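4.3 Comparing the two cameras on a moving base

By now you should have both heads, the Luvon and the Romer, bolted to the mast and talking to the Keskin controller. If either status light is still amber, please go back to section 4.2 and sort that out first; it will save you a good deal of puzzling later on.

1. Set both cameras to the same resolution and turn auto exposure ON for each.
2. Tighten the mast clamp by hand, then give it one more quarter turn with the key.
3. Choose an outdoor route that is straight and fairly level. Walk it once yourself before you send the base down it.
4. Start recording on both heads, wait 3 seconds, and drive at walking pace for about 10 minutes.
5. Stop, save, and label the two files before you do anything else (we have all mixed them up at least once).

CAUTION: Keep one hand near the stop button whenever the route runs beside water or a drop.

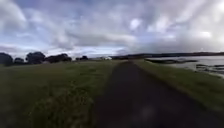

Sharpness is the first thing to compare, and it's best judged in two places, near and far. Pick matching stills from the two recordings and look at the ground close to the base, then at the skyline. On the path by the water, the trees and the little white building on the horizon hold up better than the grass and asphalt up close, which have gone soft. When you find that pattern, note it on your sheet as "near soft, far clear" and run the route again at half speed with the same settings. Nermin Başaran, who wrote our first test sheet at Fasen, likes to repeat the slow run too, and we think that's a fine habit if your battery allows.

6. Check the level. Open the still in the viewer, turn on the grid, and compare the horizon with the nearest grid line. If it leans, loosen the clamp, straighten the head, and repeat step 2.
7. Look at the brightest part of the sky. If the clouds there have lost all their shape, lower the exposure limit to 52 on that head and record again.

NOTE: Change one setting at a time, and write it down as you go.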